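Nettoyer et entretenir un tableau blanc

Un tableau blanc qui ne s'efface plus est rarement bon à jeter. Dans la plupart des cas, c'est la surface qui est encrassée : l'encre sèche laisse un film gras qui retient les traits suivants. Comptez une demi-heure pour un grand modèle.

Ce qu'il vous faut : deux chiffons en microfibre, de l'eau tiède, un peu de liquide vaisselle, de l'alcool isopropylique et un marqueur effaçable neuf.

Si possible, décrochez le tableau et posez-le à plat. Le produit ne coule pas dans le cadre et on appuie mieux. Écrivez quelques lettres avant de commencer, elles serviront de test.

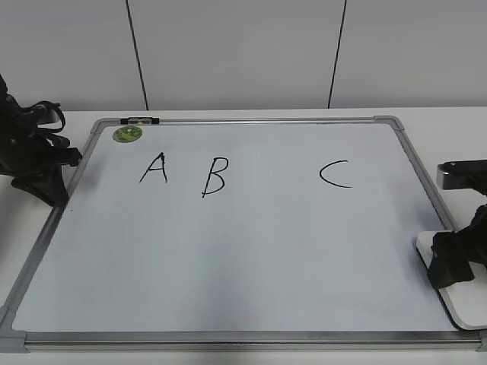 Peut-on utiliser du produit à vitres ?
Pour un dépannage, mais pas toutes les semaines. Beaucoup contiennent de l'ammoniaque, qui finit par ternir les surfaces mélaminées.

Étape 1. Passez la brosse sèche sur toute la surface, de haut en bas. Une brosse chargée de poussière d'encre étale plus qu'elle n'enlève : tapez-la dehors ou changez le feutre.

Étape 2. Lavez à l'eau savonneuse avec le premier chiffon bien essoré. Rincez à l'eau claire, puis essuyez avec le second.

Étape 3. S'il reste des traces, mettez un peu d'alcool sur un coin de chiffon et frottez en petits cercles. Aérez la pièce.

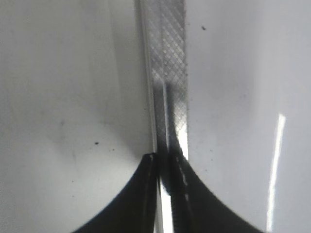
Stastness

Pour un trait de marqueur permanent, repassez dessus avec le marqueur effaçable, attendez quelques secondes et essuyez. Le solvant de l'encre fraîche dissout l'ancienne. Recommencez 3 fois au besoin avant de passer à l'alcool.

N'employez ni éponge abrasive, ni poudre à récurer, ni gomme magique. Les microrayures ne se voient pas tout de suite, mais l'encre s'y loge et le tableau devient gris.
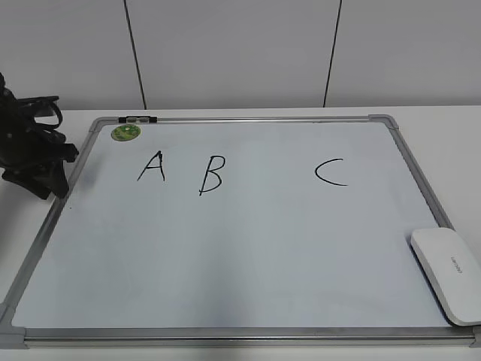

Lettres A, B et C tracées au marqueur noir fin.

Pour l'entretien courant, effacez le jour même et lavez à l'eau une fois par semaine. Rangez les marqueurs à l'horizontale, capuchon bien fermé.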